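Ekolwood Residents and Landlords Forum
Minutes, October 14, 2025
Start 7pm, bit late, door was locked

Apologies: two, by email. Minutes of July meeting agreed, one spelling fixed.

1. Letting agent
Lilex contract up for renewal. Fee going up, letter came with no breakdown. Tenants still waiting on repairs at the Unville end, mainly gutters and the back gate. Agreed to ask for the breakdown in writing before anyone signs. Furukawa have sent a rival quote, lower monthly fee but 200 pounds per new tenancy on top. Need to compare like for like. Not decided.

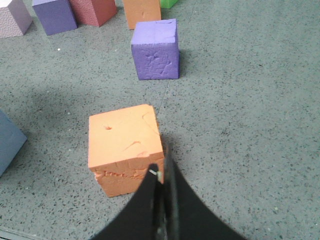
Inventory charge also raised. Lilex want 100 pounds for check-out reports, Furukawa include it. Some landlords do their own and would rather carry on. To be put to both firms.

2. Service charge
Balance in the repairs pot 3,477 pounds. Roof quote not in yet so can't say if thats enough. Long talk about whether flats on the ground floor should pay the same share as the top. Lease says equal shares. Left as is for now, copy of the lease page to go round with these minutes.

3. Viewings
Complaints about viewings booked with no warning. Tenants want 2 days notice, Lilex say one is normal. Also keys being left under mats, must stop. Keysafe suggested for the side door, code changed after each let.

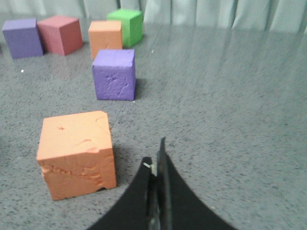

One tenant said two days was fine on paper but the texts arrive late at night, so in practise it's one. Asked for email as well, and a named person to ring. Agreed to add both to the letter. Landlords present happy with that, provided urgent repairs are left out of it.

4. For sale boards
Three still up on the corner, long since sold. Agents to be chased. Council rule on how long they can stay to be looked up.

5. AOB
Bins again. Parking held over, ran out of time.

Actions: letter to Lilex, reply to Furukawa, chase roof quote, boards.

Next meeting: date to follow by email. Closed 8.40.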